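The Open Day at Wiltitz

The coffee at the Wiltitz open day was excellent, and I mention it first because I had a good deal of time to think about it. The doors opened at ten. The robots were promised for ten-thirty. By eleven I had eaten two pastries, signed a form saying I would stay behind the yellow line, and learned from a wall poster that the line I was staying behind was a "collaborative boundary."

I like open days. A company that spends the whole year being mysterious has to sweep the floor, put out a bowl of mints and explain itself to retired dentists. Eighty of us had turned up on June 8, 2024, and I would guess that most had come, as I had, hoping to see an arm pick something up. It is a modest wish. My grandson can pick something up, and he is not allowed near the stove.

Our guide was Dorin Tănase, an engineer with a soft voice and the patience of a man who has been asked all morning whether the thing can fold shirts. It cannot fold shirts. He led us past the machines to a row of screens, where a gripper called Husar was practicing in simulation. It would do this, he said, for 420 hours before anyone let it near a real part.

I had not expected to spend my visit watching a computer imagine a robot. There was some muttering at the back, where a man in a fishing vest said he had a television at home.

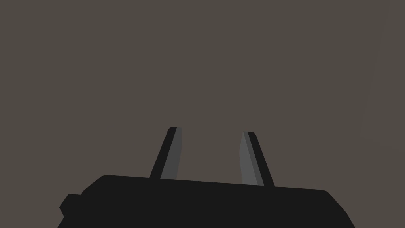

But I stayed at the screens longer than anyone except the man in the vest, who had found a stool. A simulated world is a remarkably bare place. Somebody has to decide whether it gets a floor, and how slippery the floor should be, and whether the light comes from anywhere in particular. The budget for wallpaper is clearly zero. Two fingers and a great deal of brown: I have stayed in hotels like that.

Tănase told us that the last version managed the full task in 63 percent of its practice runs. He said the number plainly and then waited, and you could feel the crowd trying to work out whether to clap. A few did. I thought of the brochure in my bag, on which the word "flawless" appears 3 times, and I wished he had been allowed to write it.

This is my quarrel with the whole business of showing robots to the public. The brochure people think we want magic, so they give us the one good take with music under it. Then we go home believing the machines will have our jobs by December, or else we see one drop a bolt and decide the field is a swindle. Both groups have been poorly served. An hour beside somebody who will say "63 percent" out loud would do more for either of them than any amount of music.

The real arm did come on in the end, a little before noon. It belonged to the Cemero line, and it moved a metal ring from one tray to another with the care of a waiter carrying someone else's soup. We applauded that with no hesitation at all. On the second try it stopped halfway, thought better of things, and had to be restarted by a young woman with a laptop. Half the visitors took this as their cue to look for the restrooms. I moved up to the yellow line — not over it, I had signed — and watched her scroll through a page of red text, sigh, and change something very small.

I'd have paid for a ticket to that part. She explained, when I asked, that the ring had been a hair off from where the arm believed it to be. In the simulation it is always where it says it is. I said I had been married to a man like that arm, and she was kind enough to laugh before going back to her red text.

There was a gift bag on the way out, with a pen and a squeeze ball from a sponsor named Wokavum. The pen works. I left a comment card asking for more chairs by the screens next year, and for the mints to stay as they are.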